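Software Engineer, Manipulation Planning
Galance, Pudton office. Full time.

Galance writes the software that lets two-armed robots pick and shelve packaged goods. Our current work is on soft packaging: snack bags, pouches, refill packs. We are hiring one engineer for the planning team, to start in July.

What you will work on

The grasp planner and the motion planner behind it, both in C++ with Python bindings. You will own the code that takes a grasp candidate from the perception stack and turns it into a path that keeps each arm clear of the other. You will also maintain Dekum, our replay tool, which holds 1,523 logged picks and is overdue for a rewrite of its indexing.

What we need from you

Solid C++ and working Python. Experience with collision checking or trajectory optimization on real hardware. You should be comfortable reading wrist camera logs and matching them to joint data.

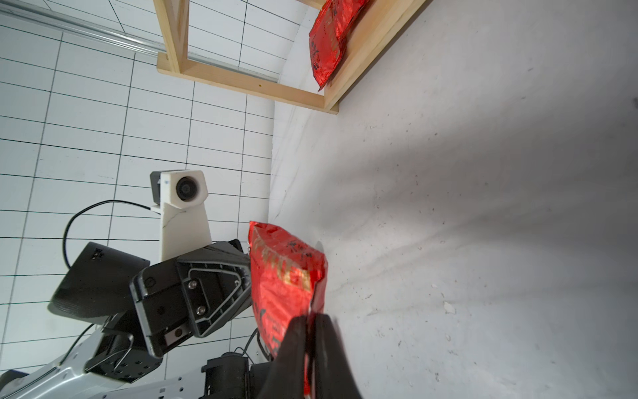 ROS experience is useful. A degree is not required if you can show us code. The planning team is seven people and reports to Covadonga Arrieta.

How to apply

Send a resume and a link to one piece of code to Carmela Alcaraz, with "Planning" in the subject line. Applications close Monday, May 21, 2018. Interviews are held in Pudton or by video.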